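Home News Visits Members Contact

Visit to the Ponholm workshop, Skundbridge

Last updated: April 11, 2026

Normand Li and I went over to Skundbridge to see how the people at Ponholm collect handling data, as we have to put a figure in next year's equipment budget and had only supplier brochures to go on. The building is an old mill dated 1817 above the door. Parking is poor.

We were shown the kit first. Ponholm started with one hand-held gripper and now runs three, bought from Kilar. The price per unit was lower than we had guessed, but the fingers and pads are sold separately and so is the calibration. Their advice was to order spare pads with the first batch. Delivery took most of November last year and they lost time waiting.

McIntyre also quoted them for a full arm on a fixed base. They turned it down for now. An arm needs a guarded area, a power supply the room did not have and a yearly service contract, and they wanted to know which tasks were worth automating before paying for any of that. The quote is still open and they expect to go back to it.

After coffee we went upstairs to the benches. Most of the work is with ordinary household things – cups, tubs, bottles – and they told us to allow for far more of these than seems sensible. They keep over 100 items on the shelves and replace the cracked ones each month. Clear plastic gets its own line in their budget.

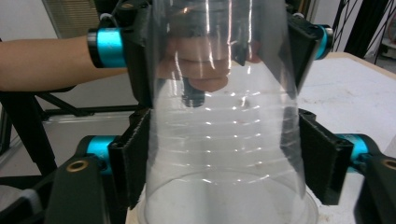

Staff time is the largest cost by a long way. Two people share each bench so that one can rest, and the sorting of recordings afterwards takes longer than the handling. Storage was the other item we had left out completely.

Normand has asked Kilar for a quote on two grippers with spares, and we have written to McIntyre about the size of the guarded area. Both should be in before the next budget meeting. The train back was late.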